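**Front loader door won't latch unless I push hard – is it the hinge?**

My washer is four years old and lately the door only clicks if I lean on it. It doesn't look crooked to me. Before I pay for a visit, is there something I can check myself?

posted by kikley67, March 2021

---

**Shahab Zamani**

Start with the hinge. Open the door all the way and lift it gently by the outer edge. If it moves up and down, tighten the hinge screws. Then look at the latch slot on the front panel, on the side away from the hinge. Lint and dried soap build up in there. Wipe it out with the machine unplugged.

Also check that nothing is caught in the rubber gasket. A sock in the fold is enough to hold the door out. I keep the basket right under the opening when I unload so small stuff doesn't get missed.
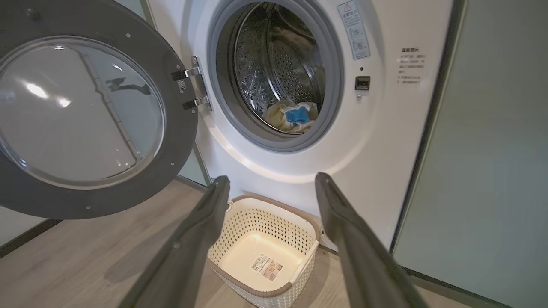
*Door fully open: hinge on the left, latch slot on the right under the blue sticker.*

---

**safavi23**

Mine was the latch. Replaced it, fine since.

---

**Koltedmont**

Don't slam it in the meantime. I did that for some 4 months and cracked the catch.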